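3.2 Sorting of small electrical waste at the Lellach site

The household recycling centre at Lellach accepts small electrical goods from residents and passes them to a contractor for further treatment. Before the changes described in this paper, all such goods were placed in a single cage at the gate and removed once a week. Whitelaw and Bråten had noted in an earlier report that cable and bare circuit boards were often crushed beneath heavier items, which lowered the price paid for both.

From November, site staff were asked to set cable aside at the point of delivery. Cable was divided by type, with mains leads kept apart from thin signal wire such as the twisted pair in Figure 4a. The division was made by hand and by eye, and staff were given a printed sheet to help them with less common kinds.

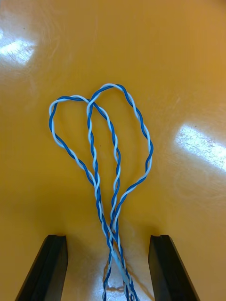

Why was thin signal wire kept apart from mains leads?

The two contain different shares of copper by weight, and the contractor pays for them at different rates. A mixed load is paid for at the lower rate throughout, so that even a modest amount of signal wire reduces the income from a full sack of mains leads.

Over the study period the site recorded 3334 separate deliveries of small electrical goods. Each was entered in the gate log with the time of arrival and the type of goods. Weights were taken only when a sack was full, and it is therefore not possible to link a given weight to a given household. We return to this limit in Section 5.

Circuit boards were treated in a similar way. Boards already loose on arrival were placed in trays and graded by the number and kind of parts they carried (Figure 4b); boards still inside a casing were left there unless the casing could be opened without tools. Staff spent up to ten minutes on this work at the end of each shift – a limit agreed with the site manager before the study began.
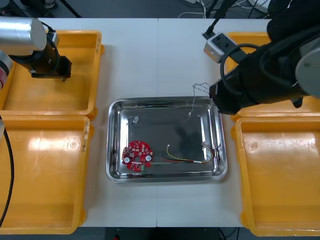 Grading proved less consistent than the sorting of cable. When a sample of 30 boards was graded again by a second member of staff, three were moved to a different grade, in each case to a lower one. The printed sheet was revised after this check and the wording of the middle grade made shorter.

Figure 4. Materials of the kinds sorted: (a) twisted-pair cable with blue and white insulation; (b) a round red circuit board in a steel tray.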